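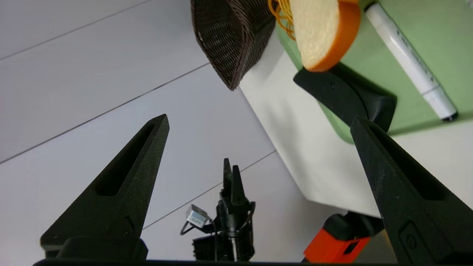 Soltberg Snare Drum, 14 inch, by Grusto

Grusto says this drum "cuts through any band." We've heard that before. It does cut, but the stock head chokes when you hit hard, so budget for a new one. Price: $283.
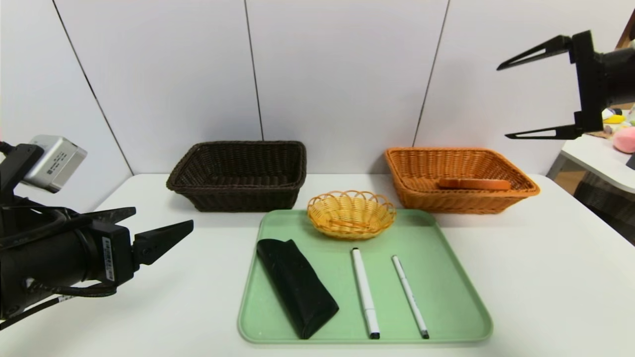 What you get
Drum, key, strainer. No case — the padded one is $70 extra.
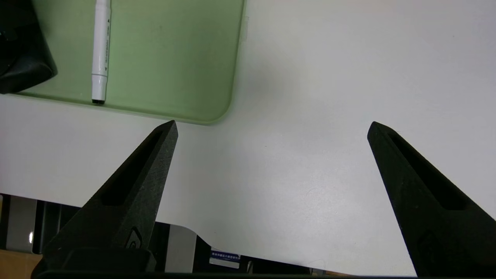
White table, green tray.

The first run was 400 drums, sold as "limited." A second run of 200 ships in March, so make of that what you will. If you play punk in small rooms, try the cheaper Coste first.
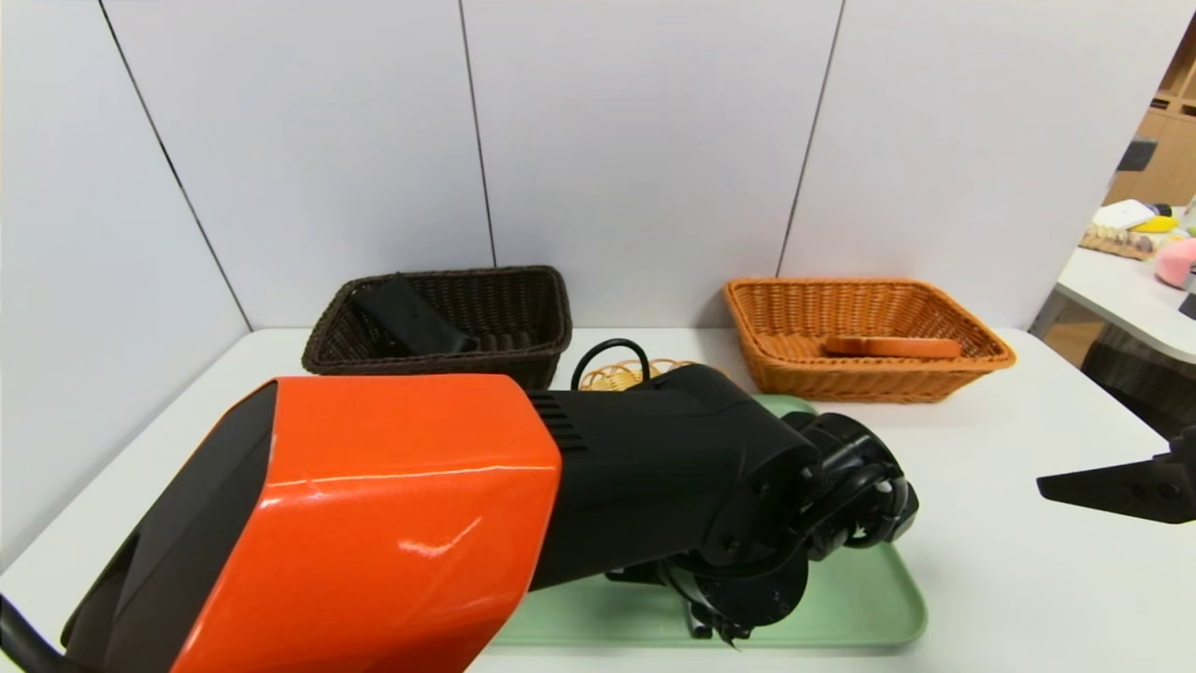 Orange and black arm over the tray.

Returns: unplayed only. Page checked 2025-01-26.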